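Robot folding cell going in at our laundry – what happens to the folding crew?

Posted in Workplace and Jobs
Asked by Bitano, December 13, 2023

I'm a shift lead at a commercial laundry. We do uniforms, T-shirts and towels for gyms and a couple of care homes. Management has ordered two robot arms for the sorting and folding end and they start in the new year. We've been told no jobs will go, but nothing is in writing. There are 30 of us on the floor and most have only ever folded. I'd like to hear from people who have been through it. What does the day look like afterwards, and what should I be asking for now?

3 replies

Hạnh Âu
We had arms put in at Jistside in September of last year, so I can tell you how it went for us.

The vendor said 200 pieces an hour per arm. We planned the roster on that and it was a mistake. Flat towels were close to it. T-shirts were well short for months, and anything with a hood went back to the hand tables and still does. Ask for a trial with your own mixed loads before anyone's hours change.

No one was let go, but the work changed. We had six people on folding each shift and now we have three, plus two who look after the cell and one who moved to dispatch. Looking after the cell means clearing jams, feeding the bin, and checking the stack at the end. It's less hard on the shoulders. It's also more boring, and a few people hated it.

The trouble with shirts is the pick. Cotton comes out of the bin in a lump and the gripper has to get hold of an edge it can work with. If it takes hold in the middle, the cloth bunches up and both sides droop.

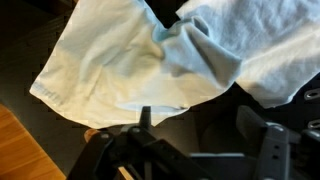

When a pick is bad, ours is set to drop the shirt and have another go, and after the third try it stops and calls someone over. Those calls were what wore people out early on. Count them as part of the job when you talk about staffing – ours weren't, and the two cell operators had no proper breaks for weeks.

Get these in writing: who is trained, whether the cell role pays more, and who is allowed to hit reset. Ours pays an extra $285 a month, but only after we asked twice.

Unus
Same sort of thing at my work, except it was boxes. Ask who fixes it on night shift. We didn't, and it sat dead till morning more than once.

Tremblay
Depends on your contract. If you have a union, talk to them before the install. If not, email your manager, put "no jobs will go" in your own words and ask them to confirm it. Keep the reply.

Bitano
Thanks, all. I hadn't thought about reset or nights. I've asked for a trial with our own loads and will post back when I hear.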